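**Block pads or thin fingers for cube-shaped stuff?**

**stoltness_ed**
I'm setting up hand-held grippers for a tabletop task set and need to pick one finger type before we print more. Choices are the block pads we already have and the thin tapered fingers from the Wako files. Objects are mostly small household electronics, a lot of them cubes with a cord attached. I have 4 pairs of each printed. Which would you go with?

**vlasta_s**
Thin ones. Block pads hide too much from the camera. I ran both at Goltport and went back to thin after a week.

**krumina_i**
Depends on the opening. What's your max width? Mine is 94 mm at the pad faces and block pads are fine for anything up to a big mug.

**stoltness_ed**
Mine opens to 94 too, same linkage. Block pads on, white table:
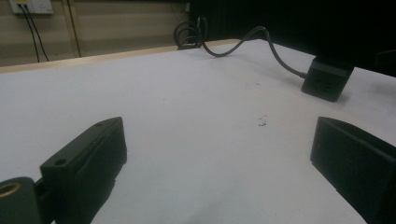
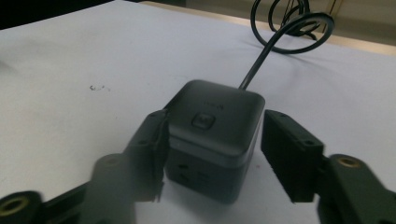 My problem is judging when both sides are touching. With the block pads I tend to get one side on and think I'm done. In the second picture the left pad is against the cube and there's still a strip of white table showing on the right. With a light object it would slide over and center itself. With a cord pulling on it I don't trust that.

**vlasta_s**
That's my point. A thin tip shows you the contact line. Also your left finger is out of focus in that one, and a smaller tip would at least cover less of the socket side.

**krumina_i**
Disagree. The gap is easy to see against a white table. Close slower and wait for the second pad. A thin tip on a rounded cube will twist it as soon as the cord goes tight, and then you have a worse problem. I did 60 lifts with each on a corded charger. Thin dropped it more.

**feven_d**
How many more?

**krumina_i**
Block pads dropped 3. I stopped writing it down for the thin ones, so take that how you want.

**vlasta_s**
So that's not a comparison.

**krumina_i**
Fair. I'd still use the blocks.

**feven_d**
Has anyone tried a block pad with the top corner cut off at an angle? Londivska has a version like that. Same contact area low down, where you need it, and the camera sees past the top. You'd have to move the screw hole - there isn't much plastic left around it otherwise.

**stoltness_ed**
Haven't tried that. I can cut one pair down with a file before I redraw anything. I'll keep the cord slack for the first runs, then repeat with it pulled toward the back of the table.

**vlasta_s**
Run the thin ones on the same cord setup and write down both numbers please.

**stoltness_ed**
Will do. Probably April before I get to it.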